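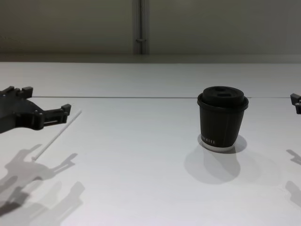

Do we know what the straw ban did?
Speaker notes, Tresville public library, 19th September

Slide 1. Title
Thank Vivek Kandpal for the invitation. Say up front that I'm not here to defend plastic. I'm here to ask what we got for the trouble. Twenty minutes, then questions. Don't let the straw-in-the-turtle conversation start early.

Slide 2. What was promised
Read the two sentences from the town flyer out loud, slowly. "Cleaner creeks within a year." "A measurable drop in litter." Pause on measurable. Ask who in the room remembers seeing a measurement.

Slide 3. The one number we have
The creek cleanup bagged 937 straws the year before the ban and 524 the year after. People quote this as a win, and it may be one. But the second cleanup was held in December, in sleet, and it skipped the stretch below the ball fields, where the snack stand is. I asked Edgardo Lacson for the sign-in sheets. He was good about it and sent everything he had, but there's no sheet at all for the second year, so I can't tell you how many people were picking.
Don't oversell this. I can't show the ban failed. What I can say is that those two figures shouldn't be sitting side by side on a poster.

Slide 4. What replaced them
Paper, mostly. Then the ones sold as compostable. Pumum is the brand most of the cafes here went with. The box says "returns to the earth." Fine, under what conditions? The small print says an industrial composting site. The closest one I could find is in Plavitton, and when I called they told me they don't accept them.
So ours go in the trash, same as before, at a higher price.
(If someone says theirs broke down in the backyard heap, ask how long it took. Be nice about it.)

Slide 5. My kitchen test
Keep this short, it's a kitchen. Three kinds of straw in a glass of iced tea, 30 minutes on the timer. The paper one folded when I tried to stir. The Pumum one held up. The old plastic one held up too, as everyone knew it would. One glass each, so please don't quote me.

Slide 6. Who paid
This is the slide I care about, slow down here. Some people can't drink safely without a bendable straw. The rule has an exemption, but it puts the job of asking on the customer. I went to six counters in town and asked for one. Two had them. One kid at a register asked me what was wrong with me.
Wait for that to land. Don't rush on to the next slide.

Slide 7. Tlapale
The other side's best case, so give it properly. Tlapale did no ban. Straws on request only, any material, no exemption to argue over. Their market office logged 854 fewer boxes ordered in the first year. Orders aren't litter, and I'd complain about that figure if it were used against me, so I'll complain about it now. Still, somebody wrote it down while it was happening.

Slide 8. What I'd ask for
Same cleanup, same month, same stretch of creek, and write down who came. Bins at the ball fields. Bendable straws behind every counter, handed over without a conversation.
Cups and lids are the next proposal, I'm told. Ask for the baseline before the vote.

Questions. Vivek has the microphone. Handouts are by the door.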